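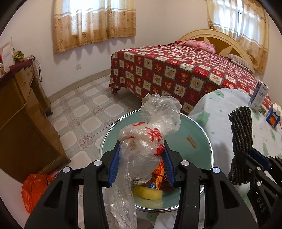

Clearing a table by hand demonstration

Set both Hakex grippers to the same clock before you start. Open Bisel, make a new session (the one used for these notes is 2514) and choose Table clearing.

1. Put the bin within reach of the table.
2. Hold one gripper in each hand and close the jaws fully, then open them.
3. Press Record and wait for the second beep.

Pick up one wrapper at a time. Pinch it near the middle, lift it clear of the table and carry it over the bin before opening the jaws.
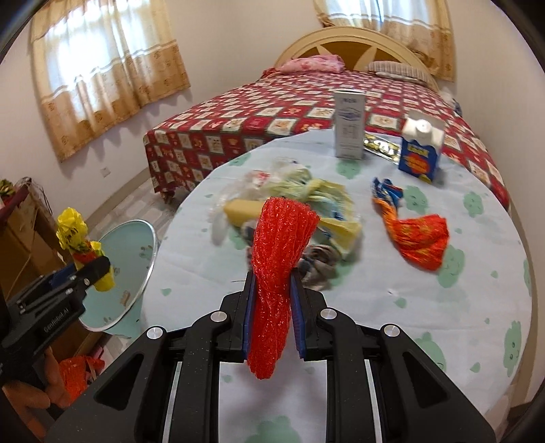
Keep the wrist steady while the jaws close – fast turns blur the video and Bisel will drop the take. Thin plastic slips easily, so squeeze a little harder than feels right.

Stop after 4 minutes and save. Upload to the Yu folder.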